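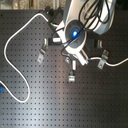

Clotilde Aubert wrote to me that her new headset was loose again after only 2 rides, although she had tightened the top cap "as hard as I could." She asked if the bearings were already bad. I think they were fine. The top cap does not hold the fork in place, and many riders learn this late. So I wrote down how I adjust a threadless headset at home.

## What you need

- Hex keys, 4 mm and 5 mm (check your own stem, some use Torx)
- A small torque wrench
- Grease and a clean rag

My bike is a Raltenier with an alloy stem and a steel steerer. If your steerer is carbon, you have an expander plug inside and not a star nut. Tighten the plug first, to the number given by its maker, and do not put grease on the carbon.

## Check for play

Put the bike on the ground. Squeeze the front brake, turn the handlebar to one side, and push the bike forward and back. Hold your fingers around the lower cup. If you feel a small knock there, the headset is loose. If the knock comes from the wheel, look at the hub or the axle before you touch anything else.

## Adjust

1. Loosen the stem bolts at the steerer. Do not remove them, one or two turns is enough.
2. Turn the top cap bolt clockwise, a quarter turn at a time, and check for play after each quarter.
3. Stop when the knock is gone.
4. Lift the front of the bike and let the bar swing. It must fall to the side by its own weight. If it stays in the middle or feels heavy, go back an eighth of a turn.
5. Line up the stem with the front wheel. I stand over the top tube and look down at the tire.
6. Tighten the stem bolts in turns, a little on each, until you reach the torque printed on the stem.

This last step is what keeps the adjustment. Clotilde had done it in the opposite order, with the stem bolts already tight, so the top cap could not pull anything together.

## If the play does not go away

Remove the top cap and look at the steerer. It should end 2 to 3 mm below the top of the stem or the last spacer. When it is level or higher, the cap presses on the steerer and you need one more thin spacer. I had this problem in September after I changed to a lower stem, and a Gustamby spacer of 5 mm solved it.

Check the headset again after the first long ride. Mine needed one more quarter turn.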